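Why Do Bumpy Bricks Stick Together?

Fun Science for Kids -- from the Listano Page

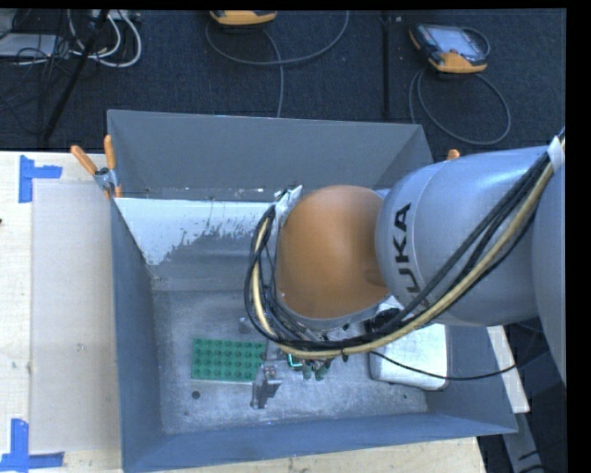

Building blocks. You push two together, click, they stay. No glue! No tape! So what's going on? Look at the top of a block first. See the round bumps? Those are called studs. The green plate in the bin has rows and rows of them -- lots of places for another block to grab on. Now compare the white foam block. No click there. You can stack foam, sure, but give it a bump and down it goes.

So how do studs work? Flip a block over. Underneath its hollow, with walls and sometimes little tubes. The studs squeeze in between. Tight fit! The plastic bends a teeny bit, then pushes back. That push makes friction. Friction = things rubbing and not wanting to slide.

Big word, easy idea. Rub your hands together fast. Feel that? Friction.

Try it!

You need: 6 small blocks, one flat plate, a table.

Stack the blocks with nothing clicked, just balanced upside down. Blow on them. Wobble wobble.

Now click them onto the plate. Blow again. Turn the whole thing over. Still on?

Next try one stud only, then two, then four. Wich one is hardest to pull apart? More studs touching means more grip.

Stuck blocks? Don't use your teeth!! Ask a grown-up or slide a thin flat block under the edge and lift.

Next time on the Listano Page -- why foam is so light. Hint: bubbles.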